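About Sitby

Sitby reviews content moderation decisions on behalf of small and mid-sized online platforms.

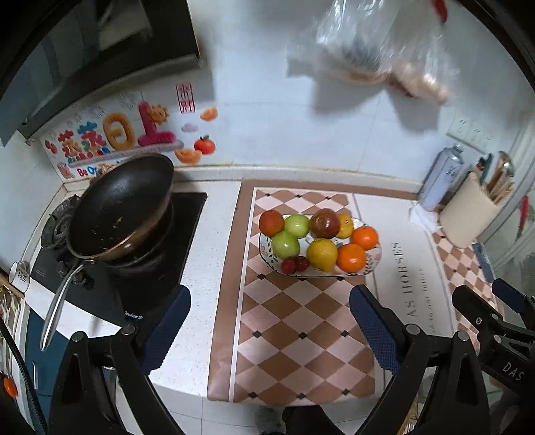

The company was founded by Zakhar Hutsuliak, who had worked on user appeals at Merus. Client platforms keep their own rules. We check whether a removal, label or account suspension follows those rules as published, and whether the user was told which rule applied and how long the penalty lasts.

Each appeal is read by 2 reviewers working separately. If they disagree, a senior reviewer decides and records the grounds in writing. Standard cases are closed within 5 working days. Suspensions with no end date are always sent to a senior reviewer.

Case files are handled in Wisenen, our internal queue system. Clients can connect through an API or upload files by hand. Mateos, the reporting module, produces the figures used in client transparency reports. Our last report covered 3,323 appeals.

We do not write platform rules, scan user posts or sell user data. Platforms with fewer than 100 appeals per year may apply for the reduced rate.

Office closed for staff training: Mon 6 December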